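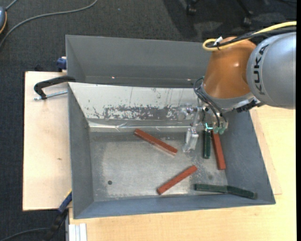 Arkden bin picking kit, my impressions after the trial period
Forum: Product Reviews > Vision and Picking

tomasz_cell4
Posted 1 January 2022
Happy new year to everybody. I promised in the other thread that I will write something about the Arkden kit when the trial is finished, so I do it now. Please excuse my English, I try to be precise.

For those who did not follow: we are a small shop and we want a robot to take bars from a bin and give them to a saw. We had the kit on loan from Hartono, who sells it in our region. The loan was two weeks. The kit contains the vision head, a small computer with the Arkden software, the gripper with its hoses and cables, and a license that works only during the loan. The robot is not included. Ours is a KUKA and it was already here. The bin is also ours, grey metal, quite scratched inside, the same kind we have on the floor everywhere.

What I liked. The calibration is easy. You fix the plate, you press start, the arm moves to the positions and after this you have a result with a quality number. I repeated it on different mornings and the number stayed the same. Teaching a new part is also easy if the part is a simple shape like a bar. You type the length and the section, you choose the color if you want to separate by color, and that is all. We have dark green bars and reddish-brown bars mixed in one bin, and the color sorting was the best part of the whole trial. It did not once put a green bar on the brown side.

What I did not like. Bars near the wall. If a bar lies parallel to the wall and close to it, the software finds it correctly, draws the nice outline on the screen, and then says "no reachable grasp". I understand why. The sides of our bin slope toward the floor, and the gripper is wide at the wrist, so the planner is afraid to touch the wall. But in our bin a bar near the wall is the normal situation, because everything slides down.

We made 37 full runs, where a run means we fill the bin and let the robot work until the software says the bin is empty or it gives up. In eight of them it gave up with bars remaining. I wrote down each case, and every one had the same message about the grasp.

The second thing I did not like is the manual. It explains the buttons and it does not explain the ideas. For example, there is a value called "wall margin" and the manual says: "Sets the wall margin."

I have not decided yet. Hartono waits for my answer in January. I would like to hear from people who use this in real production.

pallet_jack_off_duty
"Sets the wall margin" made me laugh out loud. We have the previous version and it says the same thing there.

Wall margin is the distance the planner keeps between any part of the gripper model and the bin model. The default is very conservative. Drop it and half of your problem goes away. The other half is the bin model itself. Did you measure your bin or pick one from their library?

tomasz_cell4
From the library. I picked the one which looked the most similar and I corrected the outside dimensions.

pallet_jack_off_duty
Right, well, there you go. The library bins have straight walls unless you edit the profile. If yours flares out, the software thinks there's a vertical wall standing where you've got open air, or it gets the floor size wrong, depending on which dimension you typed in. Either way it refuses picks it could make. Draw the bin properly and run it again before you judge the kit.

green_bay_integrator
I'm going to disagree a bit here. I install these for a living (Norklow mostly, a couple of Arkden) and I think "draw the bin properly" lets the vendor off too easily. A kit sold as ready to run should scan the bin it's looking at. Norklow does that at setup: you put the empty bin down, it takes a scan, done. Dents and all.

And eight out of 37 is a poor result for straight bars. Bars are the easy case for the vision. They don't tangle, they've got a clear long axis, and you only need one good grip spot.

pallet_jack_off_duty
Bars are the easy case for finding. For gripping near a wall they're one of the worst, because a long part along the wall only gives you one approach direction. A short part you can come at from anywhere.

And the Norklow scan is great until someone swaps the bin. Then you've got a perfect model of a bin that's on the other side of the building.

green_bay_integrator
So rescan. It takes less time than a coffee.

pallet_jack_off_duty
On every bin change, on a night shift, with whoever happens to be there? You and I have met different night shifts.

tomasz_cell4
Thank you both, this is useful. I have to say that in our shop the bin will be changed often. The bins are all the same type but not all in the same condition, some have a bent rim. For the trial we kept one bin and clamped it, so this question did not come up.

About the scan, I asked Hartono and they said a bin scan is "planned". I do not pay for planned things.

I will measure the slope of the wall tomorrow and enter it. The license is still valid for a short time because they extended it over the holiday.

mrs_micrometer
Question about reflections. Your bins are bare metal inside, you said? We had terrible trouble with shiny floors on an older system (not Arkden). The camera saw ghosts: parts that weren't there, and the robot would very confidently go and grip nothing. We ended up lining the bins with matte rubber, which got chewed up in a month. How did this one cope?

tomasz_cell4
It is a good question and I forgot to write about it. Our bin floor has brighter places where the metal is worn, and blotches. I expected problems. With the default exposure there were some ghosts, yes, usually when a bar reflects along its edge and the system sees the reflection as the start of a second bar. After I switched on the mode with several exposures, I did not see them any more, but each image takes longer. For us the saw is the slow machine, so it does not matter. For somebody with a fast press it can matter.

One thing, the multi exposure is off by default and is hidden in the page "Advanced". I found it by accident.

mrs_micrometer
Thank you, that's exactly what I needed. Longer by how much, if you don't mind?

tomasz_cell4
I did not measure it separately, so I prefer not to give a number. You notice it if you stand next to the robot. You do not notice it at the end of the day.

shopfloor_ghost
What's everyone paying for support on these? Hartono quoted us for the Arkden kit last year and the support line was almost a second kit. We went with a used arm and a Granico tray feeder instead and never looked back. Bars in trays, no vision at all. Just saying it's an option.

green_bay_integrator
Somebody still has to load the trays.

shopfloor_ghost
Yes, and it takes him the same time as filling a bin, if the bars come from the supplier in bundles. Ask yourself why they're in a bin in the first place.

tomasz_cell4
I did ask myself this. The answer is that they come from another department, mixed, both colors, and they arrive in the bin. If they came in bundles I would do like you. I looked at the Granico feeder at the beginning and for sorted parts I think it is the better choice. It has fewer settings to forget.

Support price: I do not want to write our quote in public, but "almost a second kit" is exaggerated in our case. It is high. I was allowed to call them during the loan and I got a competent person both times. I called two times only.

cable_tie_hero
Slightly off topic, how did you route the cables and hoses on the arm? On our Arkden the gripper hoses kept catching on the rim of the bin every time it went deep for a part in the corner. We lost one completely.

tomasz_cell4
It is on topic, because this cost us a half day. The hoses from the kit are long, I think they are made for a bigger arm. When they come out of the side of the wrist they bend down toward the tool, and this bend is what touches the rim. The planner does not know that hoses exist. It plans with the rigid parts only.

What I did: limit the rotation of the last axis in the software so the hose side is always turned away from the near rim. You lose some grasps. I suspect now that a few of my "no reachable grasp" cases come from this limit, and I must test again without it.

cable_tie_hero
That'd do it, yes. You can also add a box to the gripper model where the hoses are. It's under tool geometry, "additional volume". Then the planner avoids the rim with the hoses included and you don't need the axis limit. Make the box a bit mean, smaller than the hoses really are, or you'll be back to zero picks near the wall.

pallet_jack_off_duty
Seconding the additional volume. Also not in the manual.

tomasz_cell4
Update, as I promised.

I entered the real profile of the bin wall, I reduced the wall margin, I removed the limit of the last axis and I added the box for the hoses. I changed them one after another and looked at each, because otherwise I do not learn anything. The bin profile made the biggest difference. The wall margin made a small one. The box made the path of the arm look strange, it turns the wrist more than I would, but it did not touch the rim when I was watching.

I did not make so many runs as before, so please do not compare the numbers. In the new runs it gave up one time, with a green bar lying in the corner with its end against the wall. I also could not take this bar nicely by hand, to be fair to the robot.

My opinion now is better than in my first post. The vision is good, the color sorting is very good, the gripper is acceptable, and the documentation should be written again by somebody who never saw the software before. I will ask Hartono for a lower price on the support with the argument that this forum did the support.

green_bay_integrator
Fair write-up. I'd still get Norklow in for a demo with one of your bent bins before you sign. It costs you a morning.

tomasz_cell4
Yes, I wrote to them already. They ask for the drawings of the bars and one bin for the test. I will send them the worst bin we have.

mrs_micrometer
Please post how that goes. And if the ghosts come back on the Norklow, I'd like to know what exposure they had it on.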